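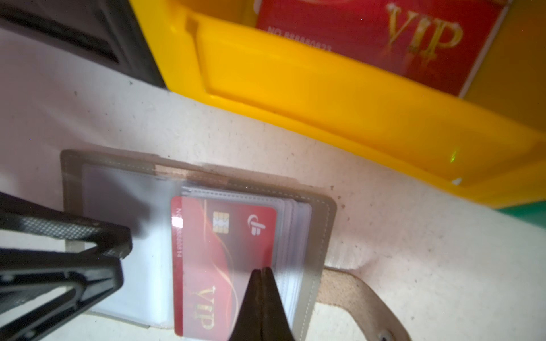
I have now owned four of these little card holder wallets and I'm ready to say it: they do not organize anything. They just move the mess somewhere with a snap on it.

Current one is grayish taupe, fake leather, light stitching around the edges. Opens like a book. One side is a clear sleeve, the other side is a stack of clear pockets you flip through like a tiny photo album of your own bad decisions.

The listing called it "the last card case you'll ever need." Made by Vetance, a name I had never heard before and have since seen on a garlic press and a dog leash. So, specialists.

The big clear sleeve on the left is empty. It is always empty. Every wallet I've had like this comes with one and I have never once worked out what I'm supposed to put in it. A photo? My license? It's milky enough that a cashier would ask me to take the license out anyway.

So the front pocket, the best spot in the whole thing, went to a red VIP card. Gold chip, gold swooshes, gold letters. Looks like it should open a vault.

I have had cards that said VIP from a tire place, a frozen yogurt counter and a car wash. At some point we should ask who the regular people are.

Pieter Pillay replied to my last thread saying a VIP card is "basically free money if you track it." Pieter, I did track one. Grarnholm, the home store. I spent 200 dollars there between March and July and earned 200 points. Guess what 200 points gets you.

Six dollars off. On one item, full price only, and you have to have the card with you. They can't look it up by phone number. I asked.

Anyway, the sorting. I dumped every card I own on the white table, put the yellow bin next to it and told myself anything I couldn't explain out loud was leaving. There were 23 cards. I could explain nine.

Among the ones I couldn't explain: a gym in a town I moved out of, two library cards for the same library, and something from Cunha that only says MEMBER. Member of what? I looked them up and they seem to sell patio heaters. I have never had a patio.

I also found a gift card with a sticky note on it in my handwriting that said "has money." How much? From when? Thanks, me. It had a dollar and ten cents.

The advice online is to photograph all your cards and use an app. My sister-in-law Cinzia Barbieri swears by one called Endero. I tried it. It wanted my location, my contacts and my birthday before it would show me a bar code. I'd sooner carry the brick.

And the bar codes don't scan half the time off a phone. You stand there turning the brightness up while the line behind you gets quiet. Plastic works when the battery's dead. I'll give plastic that.

What I won't give it is these flip pockets. The cards grip the plastic so hard that I have to push one up from the bottom with my thumb, and the one behind it comes along for the ride. Every time. I'm told they loosen up. I was told that about the last one too.

Where I landed: nine cards in, the rest in an envelope in the desk, except the gym one, which I cut up with real joy. The wallet closes flat and the snap reaches. I give it until the holidays.

Someone is going to ask if I kept the red one. Yes, I kept it. It's in the front. I know.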